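Filed under: Stays > Small kitchens > Photos
Print this page | E-mail to a friend

Tea first, unpacking later – the kitchenette at Tramcombe

Quick gallery, typed up between loads of washing. We had unit 7 at Tramcombe for 2 nights in September, booked through Grullura. Nice bed, noisy fridge, view of a car park. Anyway, the kitchenette is what everyone keeps asking me about so here goes.

Got in late, shop up the road already shut. Priorities: kettle on, shoes off. Bottled water, as the tap ran a funny colour when we first turned it on (cleared by morning, reception said it was the pipes). Black lid flips right up, so you can pour straight in from the top and skip the spout.
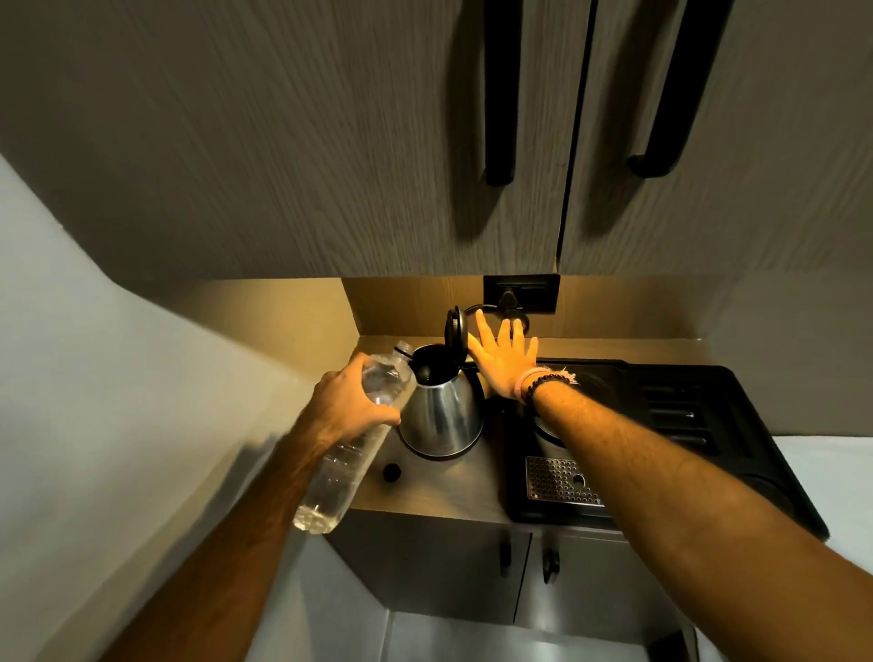 Enough for two mugs was all we were after. Tea bags were our own, the Grabowska black we take everywhere, and the milk was those little long-life tubs from the servo. Not great. Drinkable.

Bench is tiny. Kettle and coffee machine next to each other and then you've got room for a plate, maybe. We ended up buttering toast on the windowsill. Lighting is lovely though – warm strip under the cupboard, good enough to leave the main light off all evening, wich we did.

Coffee machine takes capsules. Didn't bother the first night. Pods were extra at the desk and I'd packed a box of Girent ones that turned out to be the wrong shape, so check before you go. Partner reckons I should of rung ahead. Fair.

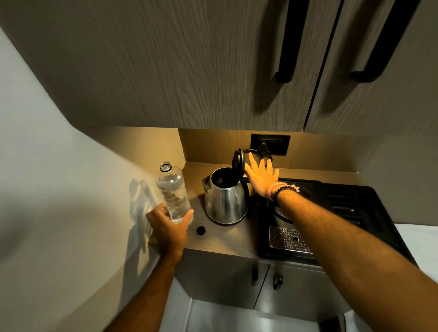 Kettle duty under the woodgrain cupboard, bottle cap parked on the bench.

Storage is better than it looks. Cupboards up top and more down below, the lower ones grey with stubby black handles. We put the cereal up high and shoved the esky bag down the bottom. Colour scheme is beige on beige with a bit of black, easy to wipe down.

Would we go back? Yep, for a short one. Bring your own tea towel and a sharp knife, the one in the drawer wouldn't cut a tomato. More pics of the bathroom and the walk to the beach when I get the rest off my phone.

Print this page | E-mail to a friend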